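Search products, manuals, parts Go

Sondden Small Item Handling - Product page
2019-03-09

Sorting of small accessories is tiring work for the hands. Sondden is made for repair and return departments where bracelets, rings and hair ties come back mixed together. The jaws close with soft pressure, and the blue pads hold thin things without scratching them.
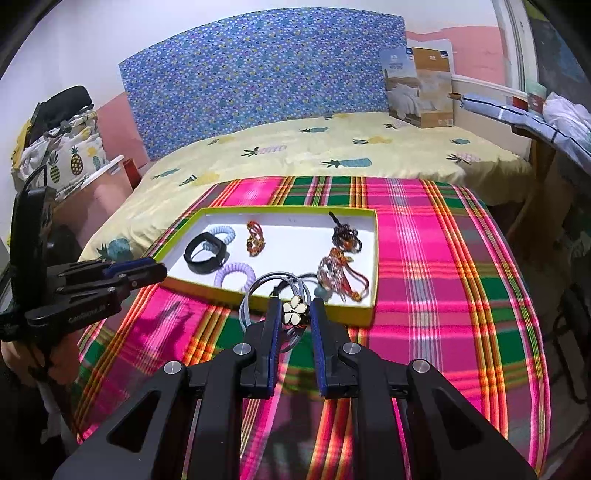
Hair tie with flower ornament, held between the two fingers at the box lid.

At Aerts, the returns team handles more than 2000 pieces in a week. Before, eight people did all of it by hand. Now the same eight people are still there, but their day is different: they check quality, write the notes for the customer, and show the machine new items when it does not know them. The first training takes 41 minutes.
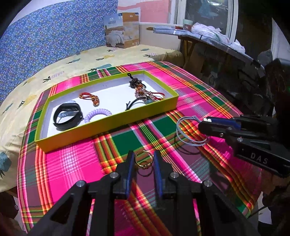

Text: Jolien Willems | Product information, Bakus

A ring on a cloth is a more difficult object than a box, so operators begin with soft items and go to metal ones later. Brittany Li, shift leader at Aerts, asked us for a slower closing speed - it is standard from June.

Order number: 828
Spare pads: sold per pair
Service: Desska

We use cookies to remember your language. Accept Settings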